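Drutunus Anti-Fatigue Matting
Lesteck Flooring and Workplace Supplies

Home / Matting / Standing Work Areas

The Drutunus mat is intended for persons who stand at a bench or counter for the greater part of the working day. It is supplied in charcoal, slate and dark green, and may be ordered singly or as a continuous run.

Each mat measures 600 mm by 800 mm and is 18 mm thick. All four sides are bevelled, and the underside carries a ribbed pattern which limits movement on smooth floors.

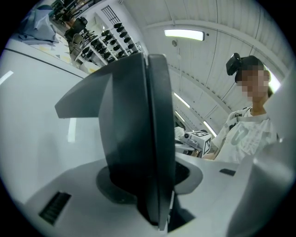 Joining strips are sold separately under the name Nastent. They should be fitted before the mats are put into use, and checked from time to time – a raised strip is a trip hazard and must be replaced.

Mats may be swept daily and washed with warm water and a mild detergent. Solvents and steam cleaners must not be used.

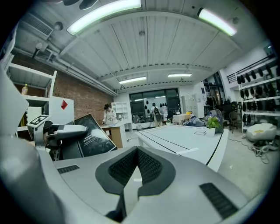 Orders of 33 mats or more are delivered on pallets, and customers should make sure that suitable access is available. Smaller orders are sent by carrier. The heavier Inthanon mat is recommended where trolleys cross the standing area.

Enquiries about cut sizes should be addressed to Žydrūnas Lūse, Technical Sales. Returns are accepted for unused mats only – please quote the order number.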